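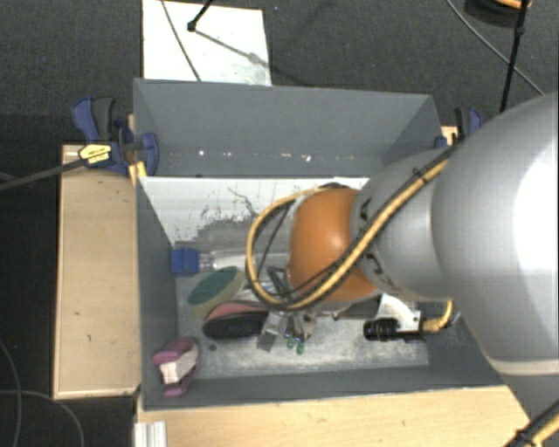 The Rerik picking kit over a grey bin of mixed household items, with the cable bundle looped across the arm's orange joint.

Bin picking without the integrator

Olex sells the Rerik as a retrofit: a two-finger gripper, a wrist bracket, a cable set and a licence for the picking software. The buyer supplies the arm and the bin. We tested it at the Hurnbridge workshop in November, on an arm the workshop already owned.

Fitting the hardware took 90 minutes. The gripper went on without trouble, and the green fingertips can be changed with a single hex key. Cable routing was slower. The kit comes with ties but no guides, so the slack has to be carried in an open loop near the joint. Set it too short and it pulls at full wrist rotation; too long and it can snag on the bin wall.

Our load was deliberately awkward. A clear bottle with a ribbed blue cap is a hard target for most vision systems, and a sponge lying at a tilt gives the planner few flat faces to work with. Over 417 attempts, opaque items gave little difficulty. Most of the failures were on clear plastic, where the software found the cap and missed the body, then gripped too near one end.

Albertina Carvalho, product lead at Olex, puts this down to the default depth filter. A revised profile cut the misses on our second run, but added to the planning time on every pick.

Items close to the walls are the other weak point. The fingers are narrow enough to reach them, but the software keeps a 20 mm margin as standard. We reduced it to 10 mm with no contact faults. Anything tighter needs the bin held firmly – we used clamps – and a fresh calibration.

The manual is clear on safety stops and thin on error codes. Khokhar, the UK distributor, handles support by phone and email. Firmware updates are included for the life of the licence; spare fingertips are sold in pairs.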